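Home | Articles | Issues | Authors | Search

4.2 Evaluation of the Usman wrist module in cluttered shelving

The Usman module (Cemetti) is sold as an add-on for small arms and combines a close-range color camera with a mounting ring and a calibration routine. The vendor's data sheet targets household shelving, so the review covered shelves carrying decorative stock against patterned walls. Each session consisted of 60 approaches to a storage level, with the arm halted at a fixed standoff before the view was logged. Exposure was left at the factory setting. A total of 866 views were retained after duplicates were removed.

Two conditions were of interest. In the first, the target is a lidded container whose only distinct grasp feature is a small ring on the lid. In the second, a shelf member passes close to the lens and hides part of the level beneath it. Figure 3 combines both.
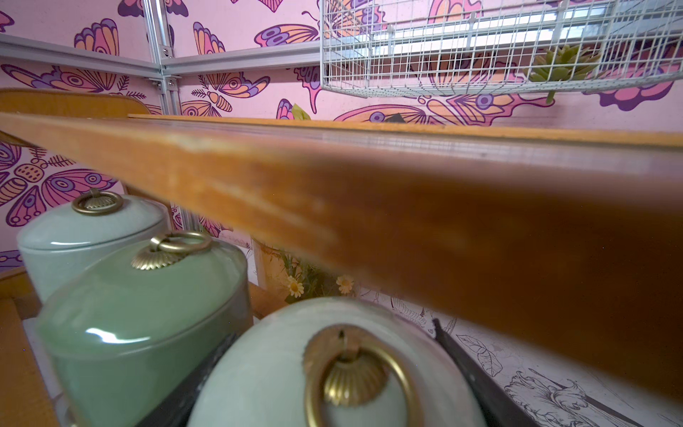 Figure 3. Wrist view with a near plank out of focus and three green canisters with brass ring pulls on the level below. Butterfly wallpaper behind.

The plank lies too close for the fixed focus of the module and takes up much of the middle of the view. The ring pulls remain separable from the lids by color, although the bright highlight on the middle canister is a likely source of error for edge-based methods. The printed wings behind the shelf have strong dark outlines and compete with object contours. We therefore recommend masking the background before lid detection is attempted.

Setup of the module took 22 minutes, including calibration. The supplied software limits a log to 2000 entries, after which a new file must be opened by hand. Jaiswal noted that this limit is missing from the printed manual. Cable routing at the wrist is treated in Section 4.3.

Related articles
Revine: a parts kit for adjustable test shelving
Fixed-focus optics in low-cost grippers
The Astatden lid set, second release

Contact: Shivam Jaiswal | Copyright the authors | Back to top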